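Writing and Placing a Death Notice
Handout 2: what goes in, what it costs, how to check it
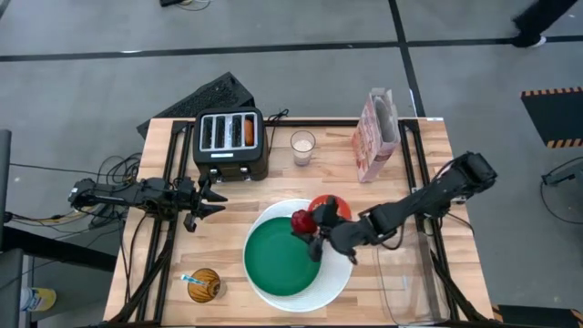

Last session dealt with the difference between a death notice and an obituary. A notice is paid for by the family and printed as supplied. An obituary is written by the paper or by a freelance, and the family has no final say over it. Everything in this handout is about the paid notice.

Order of contents

Most local papers follow the same order, and readers look for things in the places they expect to find them. Surname first, in capitals, then forenames and any name the person was known by. Next comes the date of death, the place and the age. Family follows, closest first. Funeral details go near the end, then donations or flowers, then the funeral director's name and telephone number.

If the person was known by a former name, put it in brackets after the surname. Keep accents and foreign letters. Stępień is not the same name as Stepien, and the family will notice. Ask the paper whether its system can print them before you send the copy.

Length and price

Papers charge by the word, by the line or by a fixed block. We will use the Pladport rates in class:

Basic notice, up to 66 words: £199
Each further block of words: priced on request
Full column, up to 350 words: quoted separately

Dates and telephone numbers count as words. So does the heading. Draft the notice in full, count it, then cut. Adjectives go first, funeral details never.

Wording

"Died", "passed away" and "fell asleep" are all in common use. Follow the family. Do not change "died" to something softer unless they ask.

"Survived by" is for the living only. "Predeceased by" is for those who died earlier. Mixing the two up is the most frequent error in student drafts. Leave out the home address, as empty houses attract thieves on the day of a funeral.

Checking

Read the notice aloud to the person who placed the order. Spell each name letter by letter. Check the day against the date of the service, and check that the chapel named is the one booked. Purnach has two with nearly the same name.

For next time

Draft a basic notice from the Stodutari family sheet and bring a word count. Write it on one side of paper, double spaced.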